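# The Podonero hand gripper, after a month of use

By Shadi Akl

The Podonero is a two-finger gripper you hold in your own hand. You squeeze the trigger, the fingers close, and the camera on top records what they do. Bitar sells it as a kit to shops that want to teach a robot arm a task before they own the arm. The kit comes in a padded case with a charger, a spare set of finger pads, a hex key and a year of the company's software.

I borrowed one from Flallgate, the dealer that handles Bitar in our area, and used it for a month of sorting and packing work. Most of that was putting small parts into plastic bins and taking them out again.

Setup took me most of a morning. The hardware part is easy. The fingers bolt on, the camera clicks into its mount, and a cable runs down to a recorder that you clip to your belt. The software took longer. It wants an account for every person who records, and it signed me out twice while I was naming the first project. The printed manual skips this step. The one on the website covers it, under "Teams."

Weight matters more than the spec sheet suggests. The first half hour is fine. After 62 takes in one session, my wrist was sore and I had started to rush. Flallgate's trainer told me to stop every 10 minutes and switch hands, and that helped. The trigger can be moved to suit left-handed users with the hex key, though you have to recalibrate afterward.

The grip is good. The foam pads hold round parts and thin boxes without much squeeze, and cardboard comes away unmarked. They do pick up dirt. I wiped mine down at lunch and again at the end of the day. Replacement pads are sold in pairs, and the old ones peel off cleanly if you go slowly.

Deep containers are the weak spot. With the fingers wide open, the gripper needs more clearance than you expect, and in a narrow compartment one finger tends to hit the wall before the other reaches the part. I got better at coming in on an angle. Bitar offers a slimmer pair of fingers, but they cost extra and I didn't get to try them.

Recordings upload overnight. The software flags takes it considers too fast or too dark, and it was usually right. Out of one batch of 100, it threw back 11, and I agreed with all but a couple. You can overrule it take by take. I would like a way to overrule a whole batch.
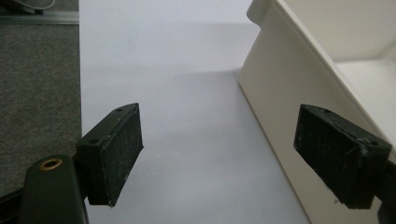
*HARDALE, September*

The loan kit goes back to Flallgate on Saturday. Its pads are scuffed along the edges and dusty, and a new pair should go on before anyone else starts a long project with it.

I would recommend the Podonero to a shop that has one clear task in mind and two people to share the recording. A shop with one person to spare should rent first. Flallgate rents by the week and takes the fee off the price if you buy.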